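Tema 4. El taller dentro del programa juvenil
Curso de monitores de tiempo libre, módulo 2. Apuntes de Ebuka Nnaji

1. Horario y grupos
El club de Drerkville abre los viernes y reparte a los chavales por edades. Los pequeños, juego libre; los medianos, deporte; los mayores, taller. En marzo se probó a mezclarlos a todos. Se dejó de probar en marzo.

Grupo máximo por monitor en taller: siete. Con ocho ya no es taller, es recreo con herramientas.

2. Elegir la actividad
Tiene que caber en una tarde y sobrevivir a que falte la mitad del grupo. La ficha Buzatu (página 23 del cuaderno) pide objetivo, material y plan B — el plan B no puede ser «fútbol».
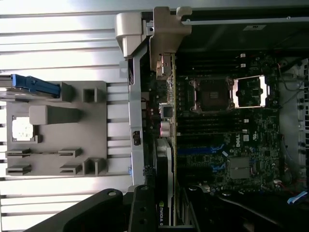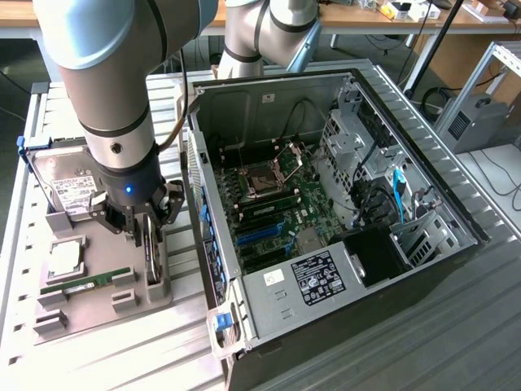 3. Cuotas y permisos
Autorización firmada antes de la primera sesión. La firma del propio menor imitando a su madre no vale, por muy lograda que esté. Becas: hasta 100 euros por familia y curso.

4. Para el próximo día
Leer el caso Plivow y traer programado un trimestre completo. Máximo dos folios, letra legible, sin la palabra «dinamizar».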